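3. Sorting and Display in Small Clothing Exchanges

3.1 Setting

The exchanges in this study are run by neighborhood groups in Madetti and Pretorius. Both let people bring in clothes they no longer wear and take home others at no charge. The one in Madetti uses the ground floor of a former shoe store and keeps regular hours. The one in Pretorius shares a hall with a lending library and has to put its stock away at the end of each session. We followed both for 60 days and interviewed members of 12 households that used one or both of them. Interviews took place in the home and were based on clothing the household had recently given away or picked up.

Neither exchange sets a value on what comes in. Madetti used a points system in its first year but dropped it when families with small children kept running short. The rule now is that clothes should be clean and fit to wear. What counts as fit to wear is left to whoever is sorting, and much of this section deals with how that judgment is made.

3.2 Sorting surfaces

Sorting is done standing up, at tables. In Pretorius these are folding tables that belong to the hall. They are dark gray, and several sorters told us that they miss lint, pulled threads and faint stains on navy and black clothing until the item is already on the rack. Madetti replaced its tables during the study and chose a lighter top. Dark clothing was easier to check there, but white and cream items were sometimes passed with marks that were later found by the person who took them home.

Color was only one part of this. Strong pattern in a surface also competes with small flaws in cloth, and one sorter laid a plain towel over the table before checking knitwear. Figure 2 gives an idea of how much line a pale wood top can carry even where the finish is matte: the grain runs on a diagonal and tightens into fine stripes. We did not test surfaces against one another, and the remarks here rest on what sorters told us.

Figure 2. Pale wood tabletop with flowing grain.

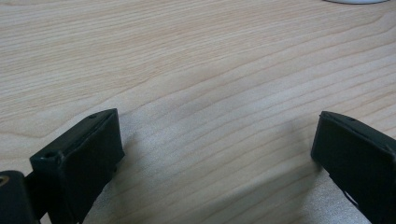

3.3 Categories

Both exchanges began with the same broad groups of women's, men's and children's clothing. Both moved away from them. Madetti now sorts by size first and type second. Pretorius kept a children's section, split by height, and put all adult tops together. Sorters at both sites said the change cut down on arguments over where things belonged.

Sportswear remained hard to place. Team shirts come in sizes that do not match everyday sizing, and they are often worn by people much smaller than the label suggests. They are also taken for reasons that have little to do with fit. A parent in Pretorius looked only for her son's club colors and would take a shirt two sizes up so that he could grow into it. Another household would not take any shirt with colors they linked to a rival town. For this group of items, color and trim did more than size to decide whether a piece moved.

Presentation mattered too. Shirts on hangers could be recognized from across the room by their main color and accents. Shirts in a bin could not, and they tended to be pulled out, looked at and dropped back in a heap. Bright pieces such as the one in Figure 3 still draw the eye when crumpled, but the size label and the condition of the fabric are harder to judge.

Figure 3. Crumpled bright blue garment with white and orange accents, resembling a sports jersey.

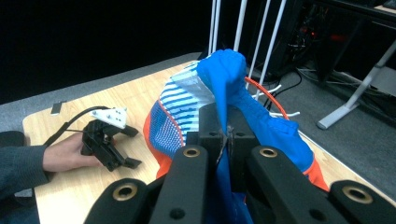 Madetti moved its team shirts from a bin to a rail halfway through the study. Sorters reported less refolding afterward and said that more shirts left with visitors. The rail took space from winter coats, which were then stored in the back until the weather turned. Two households complained that they had missed the coats for this reason.

3.4 What gets turned away

Rejected clothing fell into 5 groups: stained, torn, stretched, strong-smelling, and marked with a person's name or a company logo. The last group caused the most disagreement. Work shirts from Skatusis, a packaging firm that employs many people in Madetti, were turned away at first out of worry that they could be used to enter the plant. They were later accepted if the badge had been removed.

Strong scent was a problem for some visitors with allergies. Items washed with Cindura, a fabric softener sold locally, were named in several interviews, and 6 of the households said they rewashed everything they brought home regardless of how it smelled. Sorters did not have a set way to deal with scent. Most hung the item near an open door and checked it again at the end of the session.

Comments (3)

We run a swap in a church basement and had the same trouble with team shirts. A rail by the door fixed most of it. Coats are still a headache.

Is there a copy of the interview guide anywhere? Section 2 mentions one but I could not find a link.

The points system in Madetti lasted longer than a year if you count the trial. Otherwise this matches what I remember from sorting there.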